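Birncombe Household Boards > Laundry > Front loaders
Thread: Musty smell, and door won't open right away

kvido_balaz
Posted Mar 29, 2007
We moved into a furnished apartment last month and it came with a front loader. Two questions.

First, towels come out smelling like a basement. I've used less soap and more soap and can't tell any difference. I wiped the drum with vinegar and the smell was back after two loads.

Second, when the cycle ends the door stays locked for a while. My wife thinks the latch is going bad. I think it's normal. The landlord says to buy a new Mironell for 798 and he'll split it, but I'd like to try cleaning this one first. 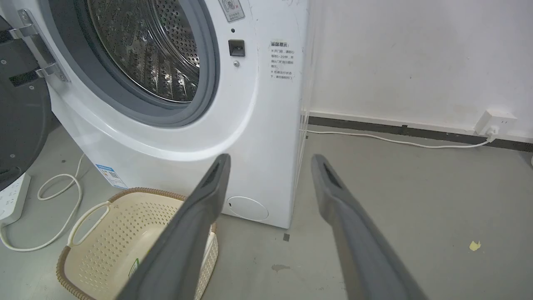 It's a white machine with a stainless drum and a dark gray rubber seal around the opening. The round filter cover is down low on the front. I haven't opened that yet and I don't know if I should. The notices on the front are in Chinese and I don't have a manual.

Thanks,
Kvido Baláž

dryline
Open the filter. That's your smell. Put a shallow pan and an old towel down first, and turn it slowly, as water will come out. Ours had coins, a hair tie and gray slime in it.

Also peel back the bottom of the rubber seal and wipe inside the fold.

Flores_Annex
I can read the notice. The heading is just "friendly reminder." One line is about waiting one to two minutes before you open the door, and another says not to open it while the machine is running. So the wait is normal. Tell your wife you won that one.

kvido_balaz
Thanks, that settles it. It's usually a little under two minutes.

pegboard77
I'd leave the filter alone in a rental. If you cross-thread the cap you have a flood and it's your fault. Run it empty on the hottest setting with washing soda and leave the door open between loads. That's all I've done for years.

dryline
A hot cycle doesn't get lint out of a filter. It's meant to be unscrewed. Start it by hand and don't force it.

pegboard77
Meant to be, sure. I paid a plumber for one of those caps and I'm not doing it again. He can do what he likes.

Skirnevau
Both of you have a point. Do the hot cycle first. If it still smells after a week, do the filter. And leave the door open like pegboard says. Ours was closed up all the time when the kids were small and it stank.

What soap are you using? Liquid softener is bad for this too.

kvido_balaz
Powder, and softener on the towels. I'll quit the softener.

Did the filter tonight. Unplugged it, put down a baking pan, got maybe two cups of brown water and a wad of lint. The cap went back on fine and no drips so far. I'll do the hot cycle tomorrow and report back in April.

pegboard77
Check it again after a full load. Mine didn't drip until the third one.

dryline
Wipe the threads next time before you close it. Grit in there is what makes them leak.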